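实验记录本 二号工作台 碗碟组
2022年2月

先把昨天没写完的补上。昨天走的时候太晚了，楼下已经在催，我只在白板上留了一句“左指偏，明天看”，结果今天早上 Desta 来得比我早，看见这句话就把左边那根手指整个拆下来了，等我到的时候零件已经在托盘里排好队。我说的偏是标定偏呀，机械上没毛病！不过拆都拆了，顺便看了一眼里面，销钉那里有一点点磨出来的粉，擦掉，重新上了脂，装回去。也算没白拆。以后白板上写字多写几个，尤其是我。

装回去以后的顺序记一下，免得下次又有人手快：先回零，再让两指空合一次，合的时候手别放在中间（Shazia 上学期夹过一次手套，手套现在还挂在门后当警示牌），然后张到最大，看控制程序里读出来的开度跟卡尺量的对不对得上。今天对上了。Zarnix 那块驱动板断电以后会忘掉零位，这个毛病从九月份第一次用就有，我给他们写过信，回得很客气，说下一版固件修。下一版什么时候出，没说。所以现在每次断过电都要重来一遍，包括有人踢到插排的情况。插排我已经挪到桌子底下靠墙的那一边了，请大家腿也挪一挪。

说正事。离校内预演还有四周，Tanasarn 杯的规则最后一版发下来了，我从头看到尾，跟我们有关的改动主要在餐具整理这一项。以前的规则是把碗碟从台面上拿起来、放到沥水架上就算分，放歪了扣一点；现在改成了松手以后要稳住 30 秒，中途滑下来整件不得分。这个影响很大。我们上个月的打法基本就是“放上去赶紧跑”，手一松人就转去拿下一件了，好几次都是走了以后碗自己慢慢往外溜，旧规则下裁判已经记完分了，新规则下就是零。Henok 看完规则第一反应是那我们放一件等一件，我说那总时间不够，他算了一下也觉得不够，然后我们俩对着规则叹了一会儿气，Shazia 在旁边说规则又没说要站在那儿等呀，计时是裁判的事，我们照样可以去拿下一件。对哦。所以关键还是放稳，时间那头可以不动。

放稳这件事，拆开来看有好几个地方在出问题，下面按我们今天碰到的先后写，不按重要程度。

一个是碗的姿态。盘子好说，扁的，找得到边，竖着往上层的隔条里一插就行，只要角度别太斜，插进去以后隔条自己会把它夹住。碗就麻烦，两指夹碗沿的时候，碗会绕着夹点转，尤其是抬起来的那一下，底重口轻，一转就转到一个谁也没教过它的角度。我们录的示教里头，Desta 录的那批碗几乎都是斜着夹的，因为他习惯从侧面进，手腕一翻就过去了；我录的那批都是从上往下夹。两个人的数据混在一起训练，出来的策略就很有意思，靠近碗的时候像 Desta，快夹到的时候突然像我，于是在半空中犹豫一下，再犹豫一下，然后夹空。Sumeya 管这个叫“两个人抢一个方向盘”。形容得很准，我笑了半天，笑完还是得重录。

今天上午就是在吵怎么重录。Desta 的理由是侧着夹抬起来以后碗口正好朝着架子，省一次翻腕；我的理由是从上往下夹，手腕相机里碗看得全，侧着进的话手指会挡掉一大块。两边都有道理嘛。最后 Mebrat 老师过来听了一会儿，说你们各录五条，别训练，就直接回放，看哪种放得稳，然后端着茶走了。好吧，老师说话就是省事。

于是各录五条。回放结果：Desta 的稳四条，我的稳四条。……也行吧。坏的那两条倒是值得看，Desta 那条是夹的时候碗沿打滑，指垫上那层硅胶该换了，边上已经翘起来；我那条是下放的时候碗底先碰到了下层托盘的边框，磕了一下，碗往外倒。两条的原因完全不一样，所以这个比较其实什么都没比出来，但是吵架是停了。后来定的是全组统一用侧进，理由是 Desta 录得比我快，重录的量主要他来扛。他自己答应的，我写在这里，白纸黑字。

再一个是下层。上层有隔条，东西放进去有个靠头；下层就是一片网，碗放上去全靠自己站。网的铁丝有直的有弯的，碗底那一圈正好卡在哪根上面，差一点点结果就不一样。我们以前把下层当成一个平面来处理，目标点随便给，今天 Henok 蹲在旁边看了很久（真的很久，腿都麻了，起来的时候扶着桌子），他说应该把网格也当成有方向的东西，碗扣着放的时候让碗沿顺着直的那几根走。我觉得可以试，但是现在的感知里面根本没有铁丝的方向，深度图在那一块全是窟窿，细铁丝加反光，谁来都是窟窿。先不从感知上解决，用架子整体的位姿推铁丝的方向，反正架子是硬的，铁丝又不会自己跑。Henok 说他来写这个变换，明天给我。

架子的位姿也是个话题。现在是用架子侧板的轮廓去配的，侧板是一大块平的，转角是圆的，配起来本来应该很舒服，可是只要旁边靠着碗，轮廓就断掉一截，配出来的结果就往有碗的那边歪。我上午手动摆了好多种情况来试，碗靠左边、碗靠右边、架子转一点、架子再转一点，歪的方向每次都跟着碗跑，规律得不得了。规律就好办！规律的错都好办。Shazia 建议把左右两段轮廓分开配，哪边遮得少信哪边，她中午吃饭的时候就在餐巾纸上把公式写出来了，餐巾纸我夹在这一页后面，上面有一块油，不影响看。

下午她真的写进去了，跑了一下，歪的情况好多了，剩下的偏差肉眼看不太出来，但是跟标定板比还是有一点。我们猜剩下的那点是手眼标定的事，也就是我昨天写在白板上那句话本来要说的事。绕了一大圈回来了。

手眼标定今天重新做了。做法跟以前一样：标定板固定在台面上，胶带四个角都要贴，上次有人只贴了两个角，手臂转起来带的风把板子掀了一下（也可能是空调，总之板子动过），那一整套数据都废了。手臂换不同的姿态去看它，姿态要散得开，不要老在一个高度上打转。今天采了 30 个姿态，里面有几个手腕转得太过，板子只露了一半，检测出来的角点不全，程序会自己丢掉，不用手动挑。解算以后重投影误差比上次小，我比较满意，文件已经放到共享盘的标定文件夹，旧的没删，改名加了个 old。请不要再用 old！上次 Sumeya 用了 old 跑了一晚上，第二天整个人都不好了。

标定完接着跑了几遍完整流程，想看看前面改的这些合在一起怎么样。流程还是老样子：手臂从休息位出来，到架子上方看一眼，配架子，找餐具，挑一件，夹，放，回来再看一眼，循环。前面几遍是空手走的，不合爪，只看轨迹会不会撞。挂在墙上的那个小置物篮是我最担心的东西，它从墙上伸出来，正好在架子上面，手臂从上往下探的时候手腕外侧离它很近。里面那包 Chuba 木薯片比篮子高出一截，碰撞模型里面只有篮子没有那包东西，所以规划器觉得还有空，其实没有了。我在模型里把篮子往上加高了一块，粗糙了点，但是保险。规则里写了场地会有干扰物，而且摆在哪里由裁判定，所以靠手工加高肯定不是长久的办法，Sumeya 说她想试着直接从深度图里面生成障碍，我说好，但是先别动主分支。

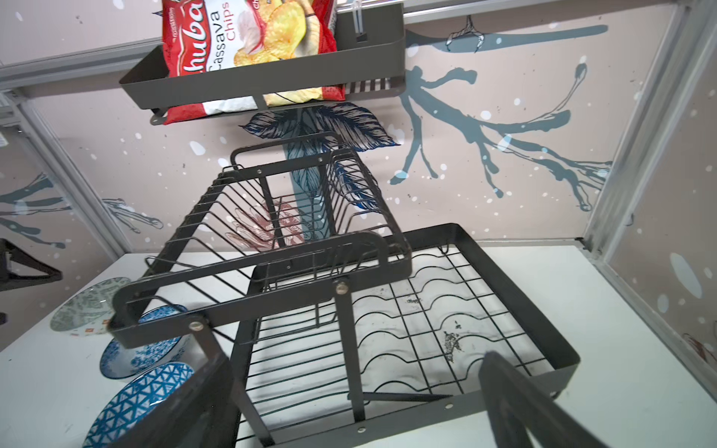 然后是真的夹。挑选顺序我们讨论过好几轮，现在的写法是先拿盘子，再拿碗，理由是盘子进上层最稳，先把稳的分拿到手。但是盘子如果在最里头，前面挡着碗，手指进去的时候就会蹭到碗。今天那两个蓝白花的碗都侧着靠在架子边上，手指要从碗和架子之间挤进去，这个间隙对我们的指宽来说太紧张了。Desta 觉得应该先把碗拨开一点再夹，拨是合法的，规则没禁止；Henok 觉得拨了就不知道会滚到哪儿去。我偏向 Henok，但是 Desta 偷偷录了两条拨的示教，被我在数据列表里看见了，文件名叫“随便试试”。行，留着，单独放一个目录，别混进去。

花纹这件事我原来以为无所谓，今天发现还是有所谓的。检测那边，密密麻麻的蓝白碎花的那个碗，框总是给得很准；三角形几何图案的那个，框有时候会只框住一半，好像它把图案里的某条边当成了碗的边。浅花纹的盘子反而没什么问题，我本来最担心它跟台面分不开来着。Sumeya 说训练集里面大三角花纹的太少，确实，我们最早去买餐具的时候专挑素色的，觉得好认，结果规则里说比赛餐具由主办方提供，花的素的都有可能。要补。已经在群里喊了，谁家里有花里胡哨的碗请带来，磕了不赔（这句话是 Mebrat 老师要求写上的）。

背景也是一样的道理。围板上画的那些树枝、叶子和花，刚布置好的时候大家都说好看，检测网络也觉得好看，动不动就在那片深蓝的大叶子上给一个低分的“盘子”。低分归低分，阈值一降它就冒出来，阈值不降碗又漏。现在的处理是用铝型材的框当边界，框后面的全部不要，简单粗暴，今天没有再出现夹叶子的事。上个月可是真的去夹过的，手臂很认真地朝着墙伸过去，Shazia 拍急停的速度我至今佩服。

手指的力也调了。以前碗和盘子用的是同一个夹持力，碗够了盘子就嫌大，夹的时候盘子会在指间“咯”一声，听着心疼。现在分开给，盘子的小一些。指垫换了新的，旧的那对撕下来一看，右边那片比左边那片磨得厉害，怀疑跟昨天说的偏有关系，没证据，先记着。新指垫是 Drevov 那家的，比原来的厚一点点，所以开度的换算要跟着改，我改了控制程序里的那个常数，注释也写了，但是 Vaseck 仿真里面的模型还没有改，跑仿真的人注意一下，夹薄盘子会穿模，别以为是自己代码的错。Henok 已经以为过了，查了一个多小时，对不起对不起，我应该早点在群里说。

换完指垫以后又跑了几遍，有成有败。成的就不多写了。败的里面有一遍很冤，夹得好好的，放也放得好好的，松手的时候手指张得太快，外侧那根把碗沿带了一下，碗就斜了，斜了以后倒是没掉，靠在隔条上晃，晃着晃着居然站住了。按新规则这算不算分？我们翻来覆去看那一条的措辞，“松手后保持稳定”，晃算稳定吗？Shazia 说要写邮件去问组委会，邮件她写，我抄送。不管怎么说松手的速度先降下来，分两段，先慢慢张开一点点，等一下，再张到底。加了以后碗沿没有再被带到过，代价是每件多花一小会儿，总时间还撑得住，约摸着还有余量，等正式计时再说。

还有一遍是自己蠢。忘了切回新的标定文件，用的是 old。对，就是我刚写完“请不要再用 old”之后不到半个钟头。夹爪很从容地停在盘子旁边的空气里合上了，合得还挺紧。Sumeya 什么都没说，就在我旁边站着，站了挺久。我现在把 old 挪到另外一个盘去了，路径里根本找不到，谁真的要用来问我。

架子本身的小事：检查了能看见的那几颗圆头螺丝，都是紧的。下层网上有两块黑乎乎的脏，一大一小，不知道是什么，拿湿布擦过没擦掉，大的那块正好在碗常落的地方附近，我有点担心它在图像里被当成什么东西，所以特意翻了翻检测结果，没有误检，那就先这样。Desta 说他带洗洁精来。台面前边也有几道浅浅的印子，跟任务没关系，擦不擦随意。

数据这边：今天新录的示教都放在当天的目录里，命名还是“餐具_位置_谁录的_序号”，请大家真的照着写，“随便试试”这种以后我看到就直接移走。录之前看一眼腕部相机的曝光是不是锁住的，下午有几条没锁，画面忽明忽暗的，我标了“待定”，训练先不用。录的时候人尽量站在手臂后面那一侧，别把影子投到台面上，我今天站错过两次，影子很胖，很明显。

顺便说一下新来的几位低年级同学。他们从下周开始跟着我们组旁听，Mebrat 老师希望他们能先学会三件事：开机回零、拍急停、换指垫。遥操作先不急着上手，先看。我打算让他们每人从头到尾做一次手眼标定，这个过程又慢又烦，但是做完一遍对坐标系就有感觉了，我自己当年就是做标定的时候才搞明白工具坐标和法兰坐标差在哪里，之前全靠背。带的人轮流，这周我，下周 Henok。Henok 讲东西很细，但是容易讲到变换矩阵就收不住，哪位在旁边帮忙拉一下。

明天要做的，想到哪写到哪：Henok 的网格方向变换，拿到以后先在下层空放试，用那个旧的塑料碗，别一上来就用瓷的。Desta 接着录侧进的碗，左右都要有，碗靠着架子的和不靠着的都要有，碗口朝向也换一换。Shazia 的分段轮廓配准要补一个两边都被挡住的情况，现在遇到这种情况它会直接报错退出，手臂就停在半空，看着怪吓人的。Sumeya 补花碗的标注，障碍生成那个另开分支。我去把仿真里的指垫厚度改掉，再把松手那两段的中间停顿调一调，现在的数是拍脑袋来的。

急停按钮的保护盖裂了一条缝，还能用，已经跟器材室说了，他们说有备件，让我们自己去拿，钥匙在 Mebrat 老师那里。走之前断电、盖布、关灯，布盖之前手臂一定要回休息位，别盖在半道上。今天是我最后走，都做了。

补：Shazia 刚发消息说组委会回信了，回得真快，晃不晃都行，只要到时间还在架子上就算。那松手第二段可以稍微快一点点，明天试。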